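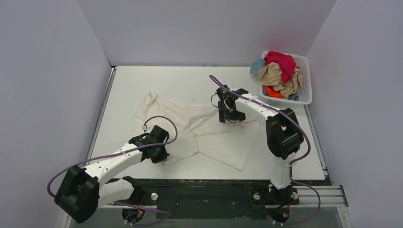 Figure 2. Two-arm cell, garment on the table.

Print | E-mail

4.2 Applicant screening

Panmont posted 18 trainee openings in August, all at the Skistach plant. Pay and age limit were in the notice, the selection steps were not. Omus, the other employer in our sample, listed the steps but gave no closing date. We coded both notices as incomplete. Same rule for Reinholz — a fee stated, no refund terms.

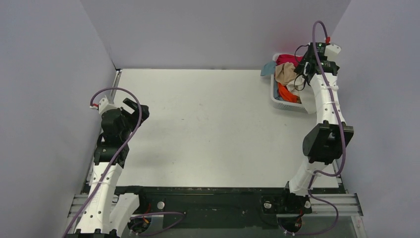 Notice wording mattered more than we expected. Trade names were the main trouble: "operator" covered three diferent jobs at Reinholz, and applicants with the wrong certificate paid the fee anyway. Sorting duties, such as working over mixed cloth items in several colors in a white plastic basket, as at the right-hand arm, were filed under "operator" too. Written test weight was 20 percent where given. Forms capped at 2000 characters were left unfinshed more often, see Section 5.

Print | E-mail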